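Amero Clinic Partnership: Frequently Asked Questions

Updated Oct 13, 2025

What is changing at the Dravska clinic?
The clinic now works in partnership with Banier, which runs walk-in practices in the region. The doctors and nurses are still employed by Amero. Banier takes care of the reception, the booking system and the billing.

Do I need to register again?
No. If you were a patient before September, your record was moved to the new system. Please bring your insurance card to your first visit, so we can check that your details are correct.

Can I come without an appointment?
Yes, for minor injuries, fever, coughs and similar problems. The usual wait is 30 to 40 minutes. For chronic conditions we ask you to book – the doctor needs more time with you.

Will my visit cost more?
The prices for insured patients stay the same. If you pay by yourself, ask at the desk for the price list before you are seen.

Which hospital will I be sent to?
In most cases it is Malý Hospital, because our doctors can see its test results directly. You are free to choose another one, and we will write the referral for it.

Is the clinic prepared for a busy season?
We have added 2 treatment rooms, and the practice can now receive up to 1,000 patients a month.
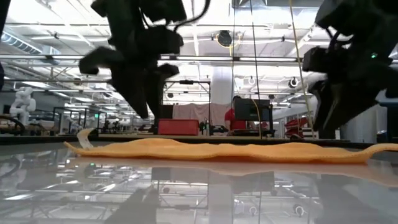
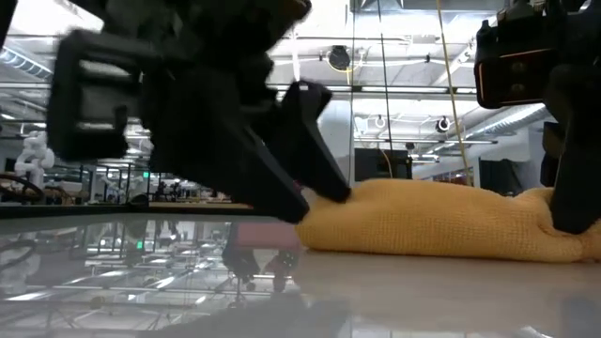
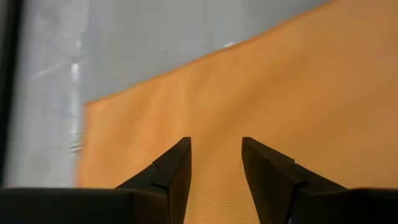 How can I get a copy of my record?
Fill in the request form at reception or in your online account. The copy is free once a year. We can send it electronically or print it for you.

Who do I contact with a complaint?
Write first to the clinic manager at Dravska. If the complaint is about a bill, it will be passed to Banier, and you will receive the answer from them in writing.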